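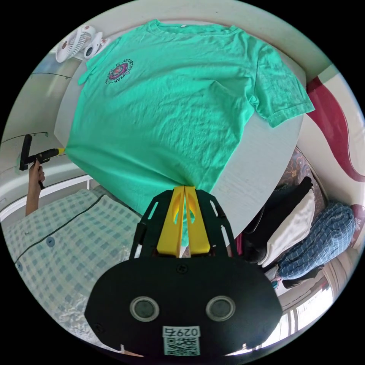

Mint-green T-shirt with round chest logo, laid flat.

4. Registering a Shuttle on the Hesside Route

1. Sign in to the Simari driver application and select Vehicles.
2. Enter fleet code 2057 and confirm the depot as Villanueva.
3. Choose route 131 and press Save.

Note: A vehicle may be assigned to no more than six routes. 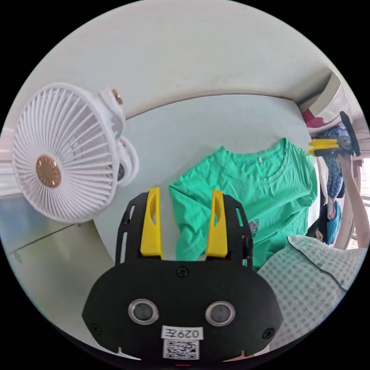
Boarding is recorded by scanning the code fixed beside the passenger door. Drivers must check it before each departure. It is a small black-and-white QR sticker, of the same type as the one beneath the white label on the black housing, and must be kept clean.

Caution: Do not scan while the vehicle is in motion. If error 700 is displayed, contact the Ulteo service desk.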